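Brunero bench gets its winter going-over at Furnden

24 December 2023

FURNDEN - The two-armed sorting bench at the Brunero workshop is back on its regular schedule after a good, patient going-over that took up most of the month, and the people who look after it seem very pleased with how it went.

The bench, which was put in by Teltach in August, picks up small household things and toys and puts them away on shelves. It had logged 1,847 picks when the left gripper began closing a little late, a small enough fault that it might have gone on unnoticed for a good while longer if the weekly log hadn't shown it. The fingers came off, the slides were cleaned and greased, and both arms were given new pads (the old ones had worn shiny along one side, as they tend to do).

After that came the slow part, which is setting the grippers square again. Each arm is run out over the table and back 50 times with nothing in its fingers, and the readings are compared with the ones taken when the bench was new. Furnden keeps those first readings in a binder by the door, and they came in very handy!

Before any of it is tried on the real bench, the whole layout is run through on the computer, using a model of the cell that Ondieki drew up and that has been corrected bit by bit ever since. The latest round had 231 runs in it, and the workshop was kind enough to share a view from one of them. The chunky blue toy car close beside the mustard-colored bottle makes for a tight fit between gripper fingers, and the turquoise shelves stand in the upper right of the white table, with the shadows of both arms falling over the open space in front. Visitors are welcome to come by and watch the real bench at work once the workshop opens again after the holidays.

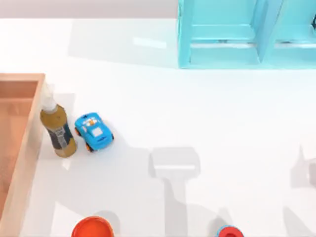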